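Why does a water bottle have bumps and a waist?

Most drink bottles are made from a clear plastic called PET. It is light, it doesn't shatter when it falls, and you can see how much water is left. It is also quite soft. If a thin PET bottle had perfectly smooth, straight sides, it would fold in your hand as soon as you took the cap off.

The ridges fix this. Try it with a sheet of paper. Hold it flat by one end and it flops. Now fold it back and forth like a fan and hold it again. The paper is the same, but the folds make it stiff. Ridges in a bottle work the same way.

The shoulders are the part that slopes up to the neck. Rounded shoulders spread out the weight when bottles are stacked in a warehouse. The waist is the narrower bit, and it gives your fingers somewhere to grip. 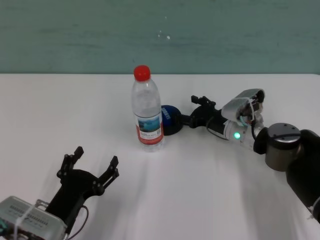

The cap is made of a different plastic, a harder one. Inside it there is a spiral called a thread, which matches the spiral on the neck of the bottle. Turning the cap pulls it down tight. Caps come in lots of colours, and the colour often helps people tell one kind of drink from another.

Labels are printed on long rolls and wrapped on by machine. The small square code that some labels carry can be scanned with a phone.

Try this at home
You will need 2 empty bottles, one with deep ridges and one with hardly any. Take the caps off. Squeeze each one gently around the middle. Which gives way first? Now fill both to the top, screw the caps on and squeeze again. Water is very hard to squash, so both should feel much firmer.

When you have finished, water the garden with what's inside and put the bottles in the recycling.

Written by Belmiro Neves

Last updated: August 31, 2024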